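Rakero Opens Applications for Small-Venue Refit Grants

SARKENT, August: Rakero, a supplier of furnishings and textiles to halls and meeting spaces, has opened applications for its small-venue refit grants. The program will support 23 community halls, libraries and clubs with new table coverings, stacking chairs and window drapes.

Each venue can receive up to $580 in goods from the Rakero catalog. Delivery within 60 miles of the Sarkent warehouse is free. Venues farther out pay the standard freight rate.

"Most of the halls we supply host a wedding one night and a blood drive the next morning," said Selamawit Lemma, program manager at Rakero. "They need covers that go on fast and wash well. Last year we heard from a lot of places that were still using paper."

Table coverings were the most requested item in last year's program. Rakero has added a deeper drop length for this round, along with navy, charcoal and cream as standard colors. Covers can be ordered for rectangular and round tables. Custom sizes are not part of the grant.
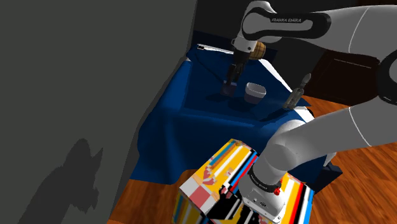

How to Apply

Application forms are available at the Rakero front desk and on the company website. Venues must be open to the public for at least 3 events a month and must list the number and size of the tables they own. A recent photo of the main room is helpful but not required.

Applications are read in the order they arrive. Venues that received goods last year may apply again, but first-time applicants are placed first. Decisions will be sent by email.

Goods will ship from Sarkent in two batches. Nikzad Freight will handle deliveries on the north side of the county, and Rakero's own trucks will cover the rest.

About Rakero

Rakero supplies table linens, drapes and seating to event venues, schools and places of worship. The company is based in Sarkent and runs a second showroom in Fereneck, open from 9 a.m.

Media contact: Selamawit Lemma, Rakero, Sarkent office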